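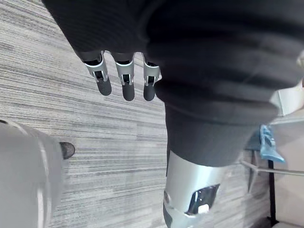
*Flevden carpet, gray stripe, laid.*

# Flevden Gray Stripe

A gray carpet with stripes. We at Valdovinos have sold more exciting floors than this one, and we have taken most of them back.

Flevden is made for workshops, back offices and the sort of room where people drop things and then stand on them. The stripe is there to break up a big plain floor and to make crumbs harder to find. It's very good at the second job.

**What you get**

- Rolls or cut lengths, 10 feet minimum
- Bound edges on request (they look better, they cost more)
- Color: gray, with more gray

**Laying it**

Pick a direction for the stripes and tell everyone in the building before you start. Hicham Fawzy, our fitter, once laid half a hallway one way and half the other on the instructions of two different managers. Both were pleased. Visitors were less so.

Let the roll rest flat overnight before cutting. Trim from the back, with a new blade.

**Care**

Vacuum along the stripe. Blot spills and don't scrub. For coffee, use cool water and a white cloth, then move a chair over whatever's left.

**Ordering**

We keep 600 feet in the shop and can get more in 27 days. Ask Yanti Sumampouw for a sample square. She'll mail you one, and she'd like it back.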